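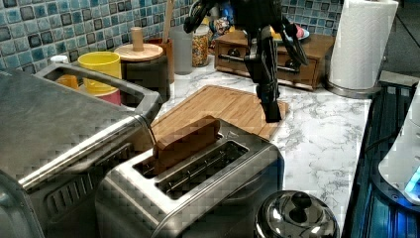 A slice of toast in a two-slot toaster, with a bamboo cutting board on a marble-patterned countertop.

November 2021
By a staff writer

Buyers who looked at Clorside five years ago mostly kept driving. The hillside above the reservoir had good views and bad roads, and the lots were sold off in odd shapes that made builders nervous. That has changed. The county paved the upper loop in August, the last of the water lines went in soon after, and houses that once sat for a full season are now under contract before the sign is in the ground.

Most of what is for sale falls into one of two groups. The first is the older stock along Turkano Road, single-story ranches with low ceilings, deep carports and more land than anyone would give them today. The second is the new construction on the ridge, where Haddad Homes is partway through a plan for 25 houses. The two sit less than a mile apart and draw very different people.

The ranches need work. Many still have their first windows, and the septic systems are old enough that lenders ask questions. What they offer is space on the ground. A typical lot runs to two acres, with mature oaks and a slope gentle enough to walk. Owners who have remodeled tend to do the same thing first, which is take out the wall between the kitchen and the dining room. In most of these houses that wall carries part of the roof, so the job calls for a beam and a permit, and it costs more than people expect when they tour the place on a sunny afternoon.

The ridge houses come with the wall already gone. The middle-sized plan, called the Vester, has 2340 square feet on two levels, with the main living area upstairs to take in the water. Bedrooms are below, cut into the hill. They stay cool in summer but get little light on the uphill side, and anyone considering the Vester should stand in the back bedroom with the lamps off before signing anything. The primary suite faces the reservoir and has its own door to a lower deck.

Lots on the ridge are small. Neighbors are close enough to hear each other's garage doors, and the homeowners' association has rules on fences, paint and where a boat can be parked. Some buyers like that. Others read the rules and drive back down to Turkano Road.

The views need a second look too. The reservoir drops a good deal by late summer, and a house that looks over blue water in spring may look over a wide band of mud before the rains return. Listing photos are nearly always taken when the lake is full. The east end of the ridge faces the deeper channel and keeps its water longest, and prices there are higher as a result.

Getting in and out is easier than it was, though there is still just one paved road down to the highway. The upper loop connects the ridge to the older streets and ends at a locked fire gate. Commuters leave early. The nearest full grocery store is across the bridge, and the small market at the foot of the hill closes at dinner time.

Insurance is the item most likely to hold up a sale. Carriers look hard at brush, roof type and distance to a hydrant, and two houses on the same street can get very different quotes. The new water lines have helped on the ridge. On Turkano Road, the upper half has hydrants and the lower half is waiting. A buyer should get a quote during the inspection period - not after it - and should ask the seller for the last few years of policy papers.

Haddad expects to release the next group of lots in the spring. The builder has not set prices, but the sites are on the west side, where the hill is steeper and the driveways will be longer. The model house is open on weekends, and visitors should park on the loop, as the turnaround at the top is still gravel.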